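Subject: Re: [tape-and-synth] Plornholm reissue, which transfer did they use?
Date: 5/18/20

Hello all,

Thank you for the long message about the Plornholm record. I wanted to answer the same evening, but I had to find my old copy first, and my shelves are in no good order. Now I have both copies beside me, the first cassette and the new double LP from Vorine, and I have listened to each of them from start to end with headphones. I will quote the parts I want to answer.

> I got the Vorine reissue of "Plornholm" last week and I can't make up
> my mind about it. The pressing is quiet and the sleeve is nice, but side
> B sounds wrong to me. The long piece seems slower than on the cassette
> and the top end is rolled off. Did they work from the master reels or
> from somebody's cassette copy? The notes on the inner sleeve say only
> "transferred from the original tapes", which could mean anything.

I think you are right that it is slower, but I would like to be careful with the word wrong. On my cassette the long piece on side B begins with a low drone, and this drone sits a little above the note D. On the LP it is exactly D, when I compare it with my tuning fork and a small keyboard. So there is a real difference in pitch, not only a feeling. The question is which of the two is the true speed. Many cassettes from small labels were copied on machines that ran a little fast, and then everybody who loved the music learned to love it in the fast version. I had this same experience with another tape, where I believed for years that the piece was bright and nervous, and later I heard the reel and it was calm.

What makes me believe the LP is that the hum behind the drone is also lower there. If you listen in the gap before the second section, when the filter is closed, you can hear the hum of the power line, very weak. On the LP this hum has the pitch I know from my own equipment. On the cassette it is sharp by the same amount as the drone. I think the person who made the transfer probably used this hum for setting the speed, and I would do the same.

About the top end I agree with you more. The cassette has a lot of hiss, but inside the hiss there is also some air around the small metallic sounds, and on the LP this air is partly gone. I suspect a noise reduction was used, and a little too much of it. It is most easy to hear in the quiet section near the end of side B, where each small sound stops too soon, as if it falls on a carpet.

> Also, is it really a Voreo on the whole record? The sleeve credits
> "Voreo system and tape" and nothing else. I always thought I heard a
> string machine on side A.

This is my favorite question, so please forgive me that I answer at length.

I do not believe that there is a string machine. The Voreo had a bank of divided oscillators which you could detune against each other with one knob, and when this bank goes through the slow phase module the result is very near to a string sound. I was lucky to use a Voreo for one October, when I was a student and the studio let us in at night. The machine was already old and two of its filters did not track well, so you could not play a melody over more than one octave before it became sour. But for slow chords it was wonderful. You set the chord with the sliders, opened the phase module and then you could only wait, because every change you made with the hand was heard as a jump.

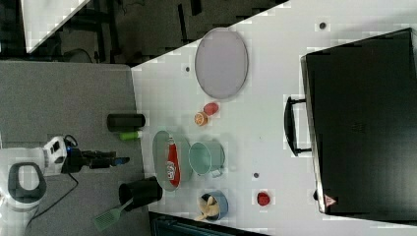 The reason I mention these jumps is that you can hear them on side A. In the second piece, after the first big swell, there is a place where the chord moves upward in four small steps. A string machine would not do this, because the player would simply put down another key. With the Voreo you must move the sliders one after the other, and if you have only two hands the chord arrives in pieces. I find this the most beautiful moment of the whole record. On the cassette these steps are a bit hidden, and on the LP they are very clear, so for this alone I am glad that I bought it.

There is one more small sign. At the end of the same piece the sound does not fade to zero, it falls down to a kind of soft clicking. This is the gate of the Voreo, which never closed completely. We tried to hide this clicking in our own recordings and we could not. On "Plornholm" it was left in and even made louder with echo, and then it becomes the rhythm for the next piece. When I was a student I did not have enough courage to use a fault in this way.

> What about the Sastry tape from the same years? I heard that Vorine
> will do that one too. I have never been able to find a copy and the
> only rip I know is terrible.

I have a copy of "Sastry", but it is not a good one. It is a dub that I made from the cassette of the studio, on a cheap deck, and the left channel is missing for the first minutes. If it helps, I can make a transfer of it and share it with you in private. I do not want to put it on the public archive when a proper edition may come, it does not seem fair to the label.

About the plans of Vorine I know only what everybody can read in their newsletter. They wrote that "Sastry" is "in preparation", and they wrote the same words about "Plornholm" for a very long time before it came. So I would be patient. I hope they will treat the noise with a lighter hand this time. The music on "Sastry" is much more quiet, in some places it is nearly only tape noise with a tone inside, and if somebody cleans it too much there will be no record left.

For those who do not know it, maybe I should say some words. "Sastry" has one piece on each side. The first side is made with two tape loops of different length, so that the same two sounds meet again and again but each time with another distance between them. I tried once to write down the meetings on paper and I gave up. The second side is Voreo alone, without tape, and I think it was played live because you can hear one moment where a patch cord is pulled out too early, and the sound stops and comes back. It is a strange thing to like, but I would miss it if it was edited away.

> Last thing, is the numbered version worth the extra money?

This depends on what you expect. I have the normal version. The numbered edition is 600 copies, and my colleague at work has number 166 and brought it to me so that I could look at it before we all had to stay at home. The vinyl is the same pressing, with the same marks scratched near the label. What you get in addition is a booklet with the patch diagrams and a print of the cassette cover in its original colors. The print is nice but thin. The booklet is interesting if you know the Voreo, because the diagrams are drawn by hand and show which modules were used for each piece. This is also where I could confirm that no string machine is listed for side A. For a person who wants only to listen, I would say that the normal one is enough.

I must complain a little about the booklet, though. The diagram for the long piece on side B is printed too small, and the numbers beside the filter settings cannot be read even with a magnifying glass. I wrote to the label to ask if they can send a larger scan, and I received a friendly answer that they will look for it. If it arrives I will tell the list.

Then one question from my side. Does anybody here have the first cassette with the gray label, not the blue one? I have the blue one and I assume it was the second run. I would be very interested to know if the drone on side B has the same pitch there. If the gray cassette is at the lower pitch, then we can be quite sure that the fast speed came from the copying of the second run and the LP is correct. You do not need any special equipment to check this. Play the first half minute of side B and compare it with the D on a keyboard or on a tuning application on your phone. Please let the deck run for some minutes before, my own deck is slow when it is cold and I already fooled myself once with this.

If you can record this half minute and send it to me directly, it would be even better, then I can put the three versions next to each other and compare also the high frequencies. Please make no noise reduction on it, and please write which deck you used.

One correction to my message from last month: I wrote that the second piece on side A was shortened for the LP. This was my mistake. The piece is complete, but the gap before the next piece is shorter, and because of the clicking sound that goes through this gap I counted it to the wrong piece. I am sorry for the confusion, especially to the member who wanted to return the record because of me.

Best regards from a quiet town, and please stay healthy,
the one with the blue cassette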